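Relluvside Historical Print Forum
Board: Nineteenth-Century Books and Ephemera
Thread: Dating an undated Sunday school reader

Bunting_Archive
Members are invited to comment on a small reader recently added to our collection. The title page gives the publisher as Pukden & Sons but carries no year. The volume has 90 pages, paper boards, and a cloth spine. A gift inscription on the front flyleaf is dated May 1846. I would place the printing in that year or the one before.

quarto_desk
An inscription establishes only the latest possible date. Readers of this kind were often kept in stock for years and given as prizes long after printing. I would advise against entering 1846 in the catalog without further evidence.

Bunting_Archive
The point is accepted in principle. The boards, however, show very little wear, and the advertisements at the back list 14 titles, none of which I can trace to an earlier year.

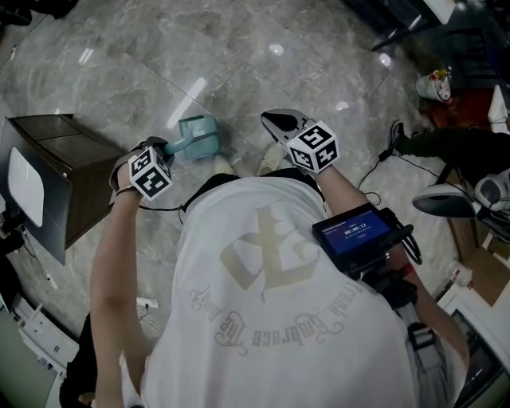
Reply 4
prurnero_library
The Prurnero reading room holds two copies of the same reader. Both have the advertisements, but in one the list is shorter and the woodcut of the schoolhouse is noticeably sharper. This suggests at least two printings from the same plates -- the later one with a worn block. Please state which condition your woodcut is in.

Bunting_Archive
The lines in the sky are broken and the roof has filled in with ink. I had taken this for poor presswork.

quarto_desk
It may still be poor presswork. A worn block and a careless pressman can produce much the same page, and I do not consider the woodcut decisive.

prurnero_library
I must disagree. The same break runs through the chimney in our copy with the longer list. Careless inking would not repeat a break in the same place.

quarto_desk
If the break is identical, I withdraw the objection as to the block. The date remains open. I recommend "undated, not after 1846" with a note on the inscription.

Bunting_Archive
The entry will be revised to that wording. I will compare the chimney and post the result -- the volume is with our binder until the end of August 2022.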